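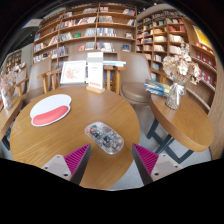
A clear-shelled mouse and a white pad with a coral-pink wrist rest on the round wooden table.

I love a round table for working at, and I will defend mine to anybody who tells me a desk ought to have corners. It does need a little more thought, though, and after enough mornings of chasing pens across the floor I have settled into a few habits that I'm happy to pass along.

Start with the mouse pad. On a round table you lose space quickly as you move to either side, so sit down first, rest your arm where it naturally wants to go, and slide the pad under your hand. If the pad has a padded wrist rest, like the coral one here, turn it so the cushion faces you. Your wrist should settle on it lightly between clicks (you're not supposed to lean your whole weight on it, which I did for years and my friend Tahmineh Bahrami scolded me for, quite rightly).

Wrist rests get grubby. Once a week or so I go over mine with a barely damp cloth and one drop of dish soap, then again with plain water, and leave it overnight. Check the tag before you try anything stronger. A white pad shows every coffee ring, so get to those early!

A see-through mouse is such a cheerful thing to own, with all the little gray and silver parts on show, but fingerprints do love a clear shell. Switch it off or unplug it, then use a soft glasses cloth. Skip the paper towels, and please don't spray anything straight onto it. A dry cotton swab does nicely for the seams. When you're finished for the day, park it on the pad, well away from the edge.

As for the wood, wipe along the grain and lift the pad now and then so the color underneath doesn't end up different from the rest. I wax my table every March.

Pictures, books and standing cards can all live along the back, where they're nice to look at and out of the way of your elbows. Lean a frame a bit farther back than you think you need to.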